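使わなくなったスマートフォンの整理サービス「Pordale」、5月より受付開始
引き出しに眠る端末を、見て、そろえて、次の行き先へ

株式会社Hokixは、家庭や職場で使われなくなったスマートフォンをお預かりし、外観の確認から仕分け、行き先のご提案までをまとめて行う整理サービス「Pordale(ポーデイル)」の受付を、5月より開始します。受付窓口は、生活雑貨店「Korletey」の11店舗と、当社ウェブサイトの申込フォームです。

機種変更のたびに手元に残るスマートフォン。捨てるのはためらわれるし、売るほどの状態かどうかもよくわからない。そのまま引き出しの奥に入れて、気がつけば何台もたまっている。そんなお宅はとても多いのではないでしょうか。Pordaleは、その引き出しを気持ちよく空にするお手伝いをしたいという思いから生まれました。準備を重ねてきた私たちにとっても、ようやく皆さまにご案内できることが本当にうれしいサービスです。

■サービス開始の背景

当社はこれまで、引っ越しや模様替えに伴う小物整理のご相談を承ってきました。衣類や食器、本とならんで、近年になってぐっと増えたのが、古いスマートフォンをどうしたらよいかというお問い合わせです。

昨年、Korletey各店のお客さまを対象に行った聞き取りでは、39名の方から使っていない端末についてのお話をうかがいました。電源が入るかどうかも確かめていない、充電ケーブルがどれだかわからない、家族の誰が使っていたものか思い出せない、写真が残っている気がして手をつけられない。一つひとつは小さなことなのに、重なると途端に億劫になる。お話をうかがううちに、買い取りの金額よりもまず「並べて、見て、分ける」という最初の一歩を引き受ける場所が求められているのだと感じました。

そこで当社では、端末を一度広い台の上に出し、外から見える状態を落ち着いて確かめるところをサービスの中心に据えました。画面を上にして置き、縁や角、画面の傷を見て、ケースが付いていればケースも含めて記録する。とても地味な作業ですが、やってみるとこれが面白いのです!同じように見える黒い画面も、並べてみると縁の色や角の丸みがそれぞれ違い、使ってきた方の暮らしまで少し伝わってくるような気がします。
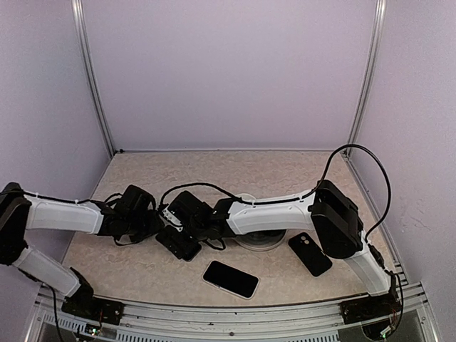 ベージュの大理石調の台に置かれたスマートフォン

■「台の上に出す」ことから始まる整理

Pordaleでお預かりした端末は、受付番号ごとに袋から出し、平らな面に寝かせて確認します。重ねたまま見ることはしません。重ねると画面どうしがこすれますし、薄い端末は意外なほど見落としやすいものです。二台、三台とまとめてお送りいただいた場合も、間を空けて置き、向きをあとから整えながら一台ずつ見ていきます。

このとき役に立つのが、台の色と柄です。試行段階では白一色の台、濃い灰色の台、木目の台など、さまざまな面で見え方を比べました。白い台は清潔感がある反面、照明が強いと目が疲れます。濃い色の台では黒い端末の輪郭が沈んでしまい、角の欠けが見つけにくくなりました。最終的に社内で評判がよかったのは、淡い地色にゆるやかな濃淡の入った面です。黒い端末はくっきりと浮かび、長い時間眺めていても気持ちが穏やかでいられます。 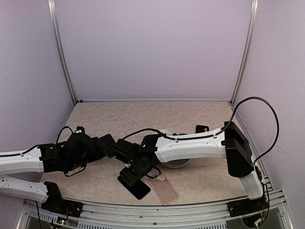 整理に使う場所づくりでは、まわりに余計なものを置かないことも大切にしています。小物の整理をしていると、視界に入った別のものへつい手が伸びて、気がつけばまったく違う片付けを始めてしまう。どなたにも覚えのあることだと思います。淡いラベンダーグレーの無地の面で三方を囲み、その中にまだらな石目調のベージュの台を収めると、目は自然と台の上に向かいます。壁の色にわずかな青みがあるおかげで、台の温かい色合いもやわらかく引き立ちます。ご自宅で作業される場合も、壁を塗り替える必要などはまったくなく、食卓の上をいったん片付けて淡い色の布を一枚敷いていただくだけで、ずいぶん見やすくなります。

■4つの区分で行き先をご提案

外観の確認を終えた端末は、次の4つの区分に分け、お客さまに結果をお送りします。どの区分になったかだけでなく、そう判断した理由も短い文章で添えます。

「もう一度使う」
画面や縁に大きな傷みがなく、予備機や音楽プレーヤーとして手元で使い続けられそうな端末です。台所でレシピを見る、寝室で目覚ましにするなど、通信契約がなくても使える場面はたくさんあります。

「ゆずる」
ご家族やお知り合いに渡す、または中古品として手放すことを検討できる端末です。付属品の有無もあわせてお知らせします。

「しまう」
思い出の品として残しておきたいというご希望のあった端末です。保管に向いた薄紙と紙箱に収め、箱の外側に品名を書いてお返しします。

「手放す」
傷みが進んでいる、または今後使う見込みがない端末です。お客さまの同意をいただいたうえで、適切な回収先へお渡しします。

区分はあくまでご提案です。「手放す」と判断した端末でも、やはり残しておきたいというお気持ちになることはありますし、その逆もあるでしょう。結果をご覧になってからの変更は何度でも承ります。迷っている間は、どうぞ遠慮なく迷ってください。

■見た目の近い端末も一台ずつ確認

家族で同じ時期に機種変更をされたお宅からは、よく似た端末がまとまって届きます。画面が消えているとどれも黒い板のように見えてしまい、どちらが誰のものだったか、ご本人でさえ首をかしげることがあります。

手がかりになるのは、隣り合わせに置いたときに初めて見えてくる違いです。縁の色、画面の黒の深さ、角の丸み。光の当たり方によっては、黒だと思っていた面がわずかに青や紫がかって見えることもあります。Pordaleの記録票には「縁の色」と「画面を消したときの見え方」を書く欄を設けました。試行にご協力いただいたお客さまからも、この欄を読んで「あ、これは娘のだ」と思い出せたというお声をいただき、担当一同、思わず拍手をしてしまいました。
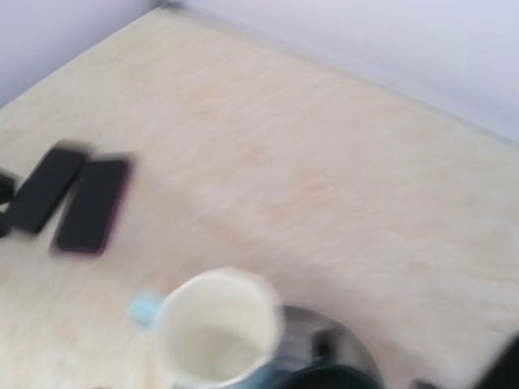

画面の消えた2台のスマートフォン。右の端末の縁に赤みのあるピンクがのぞく

記録票はA5判の紙一枚です。お預かりの際に受付番号を書き入れ、端末と一緒に動かします。デジタルの管理票だけで済ませる案もありましたが、紙が端末のすぐそばにあると取り違えが起こりにくく、お返しするときにもそのまま同封できます。お手元に戻った記録票を、箱のラベル代わりに使ってくださる方もいらっしゃいました。

■ケースも大切な持ち物として

サービスを準備するなかで、私たちの考えが大きく変わった点がケースの扱いです。当初は、確認の前にケースをすべて外し、まとめて処分のご案内をする予定でした。ところが試行を始めてみると、「ケースは返してほしい」というご希望が思いのほか多く寄せられたのです。

好きな色を選んで買ったもの、贈りもの、旅先で見つけたもの。本体は何とも思わないけれど、ケースには愛着がある。そう言われてみれば、毎日手が触れていたのはケースのほうです。そこでPordaleでは、ケース付きで届いた端末はまず付けたままの姿で確認し、そのあとで外してよいかをおたずねする手順に改めました。ケースだけをお返しし、本体は回収先へお渡しするという組み合わせもお選びいただけます。

画面の傷についても、ただ「傷あり」と書いて終わりにはしません。細い線が一か所に集まっているのか、全体に点々と散っているのか、縁まで届いているのか。場所と様子を言葉で残しておくと、あとで読み返したときに端末の姿が思い浮かびますし、ゆずる相手への説明にもそのまま使えます。淡いピンクのケースに収まった一台でも、消えた画面をよく見ると、細かな擦り傷が交差して集まった部分がありました。少し離れて見れば艶やかな黒い画面なので、近くで見ることの大切さをあらためて感じます。

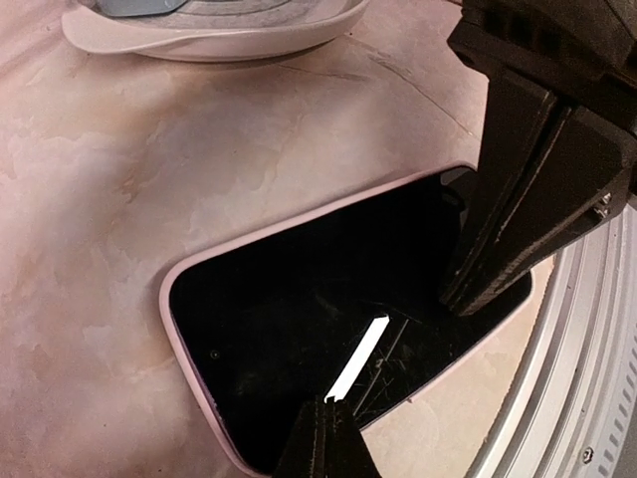

■お申し込みから返却までの流れ

1. 受付
Korletey店頭、または当社ウェブサイトからお申し込みください。店頭では専用の紙袋をお渡しします。ウェブサイトからのお申し込みには、緩衝材付きの封筒をお送りします。

2. お預かり
端末は画面どうしが触れ合わないよう、一台ずつ柔らかい紙で包んでください。充電ケーブルや元箱をお持ちの場合は、一緒にお預けいただいてもかまいません。膨らみや破損のある端末は、発送せずに必ず事前にご相談ください。

3. 外観の確認と記録
画面、縁、角、背面、ケースの有無を順に確認し、記録票に書き入れます。端末内のデータを閲覧することはありません。

4. 結果のお知らせ
お預かりから7日以内に、区分のご提案と記録内容をお送りします。お返事をいただくまで、端末の処分や譲渡は一切行いません。

5. ご返却・お引き渡し
お客さまのご希望に沿って、返却、保管箱への収納、回収先へのお引き渡しを行います。店頭受付の場合は、同じ店舗でお受け取りいただけます。

■お預けになる前のお願い

写真や連絡先など必要なデータは、あらかじめお客さまご自身で保存をお願いいたします。電源が入らず保存できない端末は、その旨を申込書にお書き添えください。確認までは同じように承りますので、電源が入らないことを理由にあきらめる必要はありません。

また、通信契約用のカードやメモリーカードが入ったままになっていないか、包む前に一度お確かめください。試行期間中、確認の途中でカードが見つかる例がありました。見つかった場合は小袋に入れ、記録票に貼り付けてお返しします。

画面の汚れを拭き取っていただく必要はありません。強くこすったことで傷が増えてしまっては残念ですので、どうぞそのままの状態でお預けください。

■保管用紙箱「Flilthorpe」も同時に取り扱い開始

サービスの開始に合わせて、端末をしまっておくための紙箱「Flilthorpe(フリルソープ)」をKorletey店頭で取り扱います。本の隣に立てても、引き出しに寝かせても収まりのよい薄型で、ふたの内側には品名と使っていた時期を書き込める欄があります。中敷きの薄紙は外して洗濯表示タグや説明書の整理にも使えるので、スマートフォン以外の小物にもおすすめです。

色は、生成り、うすいピンク、ラベンダーグレーをご用意しました。整理に使う台や壁の色を選んでいるうちに、この組み合わせを箱にもしたいという声が社内で上がり、そのまま商品になりました。棚に並んだときのやさしい色合いを、ぜひ店頭でご覧ください。

■今後の予定

受付開始後は、Korletey各店で小さな相談会を順次開催します。古い端末を持ち寄り、その場で台に並べて、しまい方やゆずり方を一緒に考える会です。お申し込みを前提としたものではありませんので、「何台あるかもわからない」という段階でも大歓迎です。お子さま連れでのご参加もお待ちしています。

あわせて、音楽プレーヤーやコンパクトデジタルカメラなど、同じように引き出しに残りがちな小型機器への対象拡大も検討しています。どれも薄くて小さくて、ついしまい込んでしまうものばかり。記録票の項目をどう変えればよいか、担当者の机の上ではもう下書きが広がり始めています。

■サービス概要

サービス名:Pordale(ポーデイル)
内容:使わなくなったスマートフォンの外観確認、記録、仕分け、返却または引き渡し
受付開始:5月
受付窓口:Korletey 11店舗、当社ウェブサイト
対象:スマートフォン本体、付属のケース、充電ケーブル、元箱
対象外:膨らみ、発熱、著しい破損のある端末
結果のお知らせ:お預かりから7日以内
料金:台数に応じてご案内します。店頭の料金表、またはウェブサイトの申込ページをご覧ください
関連商品:保管用紙箱「Flilthorpe」(生成り、うすいピンク、ラベンダーグレー)

■株式会社Hokixについて

暮らしのなかの小物整理に関する相談、出張での片付け支援、収納用品の企画を行っています。衣類や食器から文具、電子機器まで、家の中で行き先の決まらないものをお客さまと一緒に見直し、次の置き場所を考えることを仕事としています。

■本件に関するお問い合わせ

株式会社Hokix 広報担当
当社ウェブサイト内「報道関係の方へ」のお問い合わせフォームよりご連絡ください。相談会の取材、記録票の見本や「Flilthorpe」の実物貸し出しのご希望も承ります。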